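wavthorpe_gal
ok so bf took a job in Fjeld, 818 miles away, starts March. he wants a call every single night. I say that gets old fast?? what do you all do

stimtonite64
Every night. 10pm, no excuses. 63 weeks apart and it worked for us

mossy_kettle
disagree. Nightly calls turned into a chore, we both started dreading it. Texts whenever, one long call Friday - so much better

stimtonite64
if its a chore maybe thats the problem lol

mossy_kettle
wow ok. still together, thanks

dkpaulson
Try dinner "together" on video. Same recipe, both ends. Less pressure to talk

wavthorpe_gal
ooh he would do that. he hates the phone anyway so idk why he wants nightly

dkpaulson
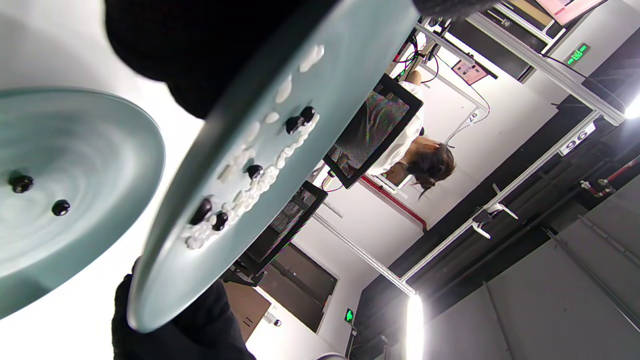
rice and some black beans, teal plates

mossy_kettle
cute. And 100% ask him WHY nightly before you say no, could just be nerves abuot the move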